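Best species for 3 hectares of ex-pasture?
Forum: Small Woodland Owners > Planting and establishment

hurk_lane
30 November? No, let me keep the date for the order: trees have to be booked by November 30, 2019 and I still can't decide. We have three hectares of old pasture at Hurkurley, heavy clay, wet at the bottom. The agent wants Sitka on 200 of every 250 planting spots. I'd rather have mixed broadleaf. Has anyone done this on clay?

Borkadach
Sitka will grow on it. Broadleaf on wet clay with deer about means tubes, stakes and a lot of weeding. What's the aim, timber or something to look at?

hurk_lane
Timber eventually, firewood from thinnings before that. Deer are bad, yes.

E. Gál
I planted oak and alder on similar ground seven years ago. The alder is well over my head, the oak is slow but straight. Leave the bottom for alder and don't put oak where water stands in January. Ash is out, obviously.

If you want a reason to bother with hardwood, we had some boards sawn from a windblown tree and made a table top for the kitchen. You don't get that from pallet wood.
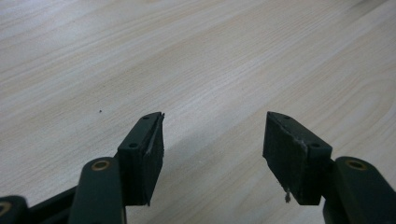
Grain on the table top, Erzsébet Gál

Detlef Steinbach
Nice top, but one table is not a business case. Dwivedi's yard near me pays for straight softwood by the lorry load and won't send a lorry for a few hardwood logs. On three hectares you will never fill one with oak in your lifetime.

E. Gál
I didn't say it was a business case, Detlef. Small lots go to a man with a mobile saw. He came out to us for one tree.

Detlef Steinbach
And charged for it, I expect.

Borkadach
Both of you have a point. I'd do spruce on the upper part and alder below. Fence the lot. I put in 1025 trees without a fence at Esitz and went back the next winter to replace most of them.

hurk_lane
Fence it is, then. I'll ask the agent to price the split – alder at the bottom, and I'm still going to argue for some oak at the top.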